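Prothero opens battery pack plant in Clondon

Electric van maker Prothero will start building its own battery packs in Clondon this August, and the whole company is thrilled to get going!

Until now, every pack in the Prothero van came from its supplier Gastik. The two firms will keep working together, with Gastik still providing the cells, but assembly and testing move in-house. The new plant will employ up to 200 people once both lines are running.

"We've wanted this for years," said Glykeria Tsakiris, chief executive of Prothero. "Our engineers can walk across the yard, try a change to a pack and have it in a van the same afternoon. I can't wait to see what they come up with."

The first packs are meant for the short-wheelbase van, which goes on sale in four countries next spring. A longer version will follow, and it will use the same pack housing with two extra modules.

Training is already under way at the Imden site, where new hires spend eight weeks learning pack assembly, high-voltage safety and repair work before they move over to Clondon.
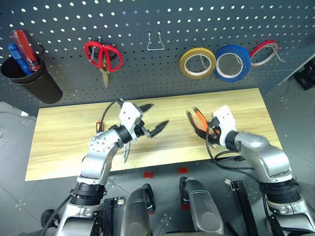 Jobs and open house

Hiring for the second line is open now, and no car industry background is needed. "Some of our best people came from bakeries and bike shops," said plant manager Branwen Probert. "Come and talk to us!"

Neighbors are welcome to tour the plant before production begins. Tours leave from the main gate at 10 a.m.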